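Drardale Food Packers Moves Kitchen Line to Clear, Returnable Containers

DRARDALE — Boateng Kitchens will pack all of its chilled lunches in clear, returnable plastic containers starting in September, the company said. The change covers the full menu of 33 dishes and replaces the foil trays and card sleeves the kitchen has used since it opened.

The new containers are called Pastis and come from Leker, a supplier of reusable food packaging. Boateng Kitchens has ordered 500 of them for the first stage. They have rounded corners and a thick rim, and they stack inside one another when empty.

"We wanted people to see what they're getting," said Chaminda Patwary, operations manager at Boateng Kitchens. "With the foil trays, everything depended on the label. Twice last winter we sent lentils to an office that had ordered rice, and the packer had no way to catch it once the sleeve was on."

Customers will pay a small deposit with their first order. Drivers will collect empty containers when they deliver the next one, and the deposit stays on the account until the customer closes it or asks for it back. Containers that are cracked, clouded or badly scratched will be taken out of service and sent back to Leker for recycling.

The company has also changed the way its packing room is set up. The old steel benches along the back wall have been taken out, and packing is now done on wide white tables placed where staff can reach them from both sides. Each container is checked on the white surface before it is filled, and again after the lid goes on.

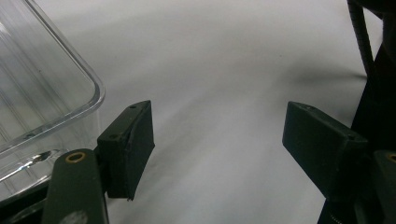

Patwary said the tables were chosen after a short trial in the spring. Staff tried a gray top, a wood top and a white one, and most found it easiest to spot crumbs and chips in the plastic against the white. The matte finish also cut down on glare from the ceiling lights, which had been a complaint on the early shift.

"It's a table," he said. "But people stand at it for six hours, so we asked them which one they wanted."

During the trial, 277 lunches went out in the new containers to customers at three office buildings near the kitchen. All but four of the containers came back within two weeks. Customers asked for lids that were easier to open with one hand, and Leker has supplied a version with a longer tab for the September order.

Boateng Kitchens currently delivers to 385 households and workplaces in Drardale. Existing customers do not need to do anything before the change. Their first delivery in the new containers will come with a printed card explaining the deposit and how to return empties. Customers are asked to rinse containers before returning them. They do not need to be fully washed, as every container goes through the kitchen's own dishwasher before it is used again.

The containers can go in a home refrigerator but should not be used in the oven. Customers who reheat meals in the oven should move the food to their own dish first. Heating times on the menu cards have been rewritten to match, and the baked pasta and the potato pie now carry separate instructions for oven and microwave.

Soups will stay in their present tubs for now. Patwary said the company is looking at a deeper container with a tighter lid — the first sample leaked in the van — and expects to test another one over the winter.

Prices for meals will not change when the new containers are introduced. Delivery hours also stay the same, with the last drop-off at 1:30 p.m.

About Boateng Kitchens

Boateng Kitchens cooks and delivers chilled lunches to homes and workplaces in Drardale. Meals are cooked, packed and labeled at a single site, and the menu changes with the season. Orders placed by 4 p.m. are delivered the next working day.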